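Kivico @kivico · October 4, 2025
Thread on fluorescent tubes and what I learned swapping them for LED in a rented workshop.

Most failures I see get blamed on the tube. Check the ballast first. An old magnetic one hums. An electronic one usually just quits.

Logged the fixtures in August. 41 tubes total, 18 with black ends. Black ends mean the electrode coating is wearing off, so those go first.

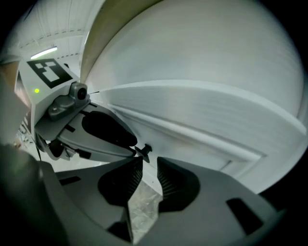

Ceiling light on, big white curved housing in front.

LED replacements come in types. Type A runs off the existing ballast. Type B bypasses it and takes line voltage at the sockets. Do not mix them up. Label the fixture after a bypass.

I went with Type B from Savix. Rewiring means breaker off, ballast out, and a check on whether the sockets are shunted. Single-ended tubes need non-shunted ones.

Stiva tubes were cheaper, but 2 flickered on the bench. Same sockets, same wiring. Sent them back.

Old tubes contain mercury. Keep them whole, box them, take them to a drop-off that accepts lamps. Ours charged by the foot.

Total for parts so far: 73 dollars, sockets not included. Will post meter readings when I have a full billing cycle.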